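Categoria: Trabalhos de alunos | Têxteis e Vestuário

Utilizamos cookies para melhorar a sua experiência de navegação. Ao continuar neste site, aceita a nossa política de cookies. Aceitar | Gerir preferências

Projeto Tistadik — Dobragem e armazenamento de casacos acolchoados
Relatório do grupo 5

1. Objetivo

O projeto comparou duas formas de guardar casacos acolchoados durante os meses quentes: dobrados em caixa de tecido ou enrolados em saco de algodão. Queríamos saber qual ocupa menos espaço na prateleira e qual deixa menos vincos no enchimento.

2. Material

Trabalhámos com 19 casacos emprestados por colegas e familiares. Usámos caixas Feko, sacos de algodão cosidos na oficina, uma fita métrica e uma balança de cozinha. O casaco mais pesado tinha 800 gramas. Ficaram de fora os casacos com capuz fixo, que não cabiam no mesmo esquema de dobragem.

3. Procedimento

Cada casaco foi estendido sobre uma cama, com a frente para cima. Alisámos o tecido do centro para os lados e verificámos os bolsos. As mangas foram depois dobradas para dentro, uma de cada vez, e só então se dobrou ou enrolou o corpo a partir da bainha.
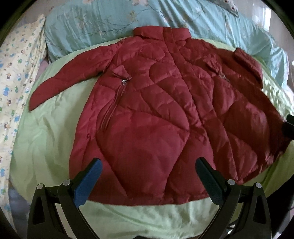 Figura 1. Casaco acolchoado bordeaux estendido sobre a cama, com uma das mangas dobrada junto ao ombro.

Nos modelos com bolsos de fecho, como o da figura 1, tivemos o cuidado de não deixar os puxadores metálicos pressionados contra o tecido. No primeiro ensaio isso marcou o forro de dois casacos. Passámos a colocar uma folha de papel de seda entre as camadas — a sugestão vem do manual Agbenyega, que usámos nas aulas.

4. Resultados

Os casacos enrolados ocuparam menos largura, mas rolavam na prateleira e foi preciso encostá-los uns aos outros. Os dobrados empilharam bem até três unidades. Na prateleira de teste, com 51 cm de altura, a quarta caixa já não entrava.

Quanto aos vincos, os dobrados ficaram com uma marca horizontal a meio das costas. Nos enrolados as marcas eram mais fracas e apareciam sobretudo nas mangas.

5. Limitações

O ensaio durou apenas o mês de novembro. A residência Onetthorpe cedeu-nos um segundo armário, mais fundo, onde o teste será repetido com os mesmos casacos e com sacos de fundo plano.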